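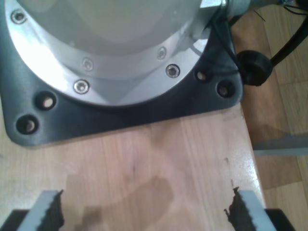 Laminated boards move across the strips far more than along them, one reader of the draft objected, and a bench top bolted down at four corners has to be given room for that. The objection was accepted and section 2 was rewritten.

Last updated: 2025-08-05

1. Aim

The project examined whether a light laminated wood board is a suitable worktop for a small teaching bench. Steel was ruled out on cost. The points of interest were flatness, surface marking and the behaviour of the edge.

2. Board and fixing

The board was bought from Candeck and cut to a length of 1,280 mm. The long edge was bevelled and all faces were oiled. Fixings to the underframe pass through slotted holes, with the slots running across the strips. In the first version the holes were round.

3. Method

Flatness was checked with a straight edge and feeler gauges at 23 points, first in January and again at the end of the project. The bench was in ordinary use for some 1,000 hours between the two checks.

4. Results

No joint between strips opened. The largest gap under the straight edge was at the middle of the board and did not change between checks. Surface damage was limited to small dark marks and short scratches. The oil finish does not hide these. A light sanding along the grain is recommended once a year.

5. Further work

A harder oil should be tried on half of the board.

Related reports
Waltine underframe: load test
Edge treatments for bench tops
Nedero store room: shelving layout

Comments
Which grit for the yearly sanding?
Slots should have washers under the heads or they will bite into the wood.
Would like to see the table of gauge readings added.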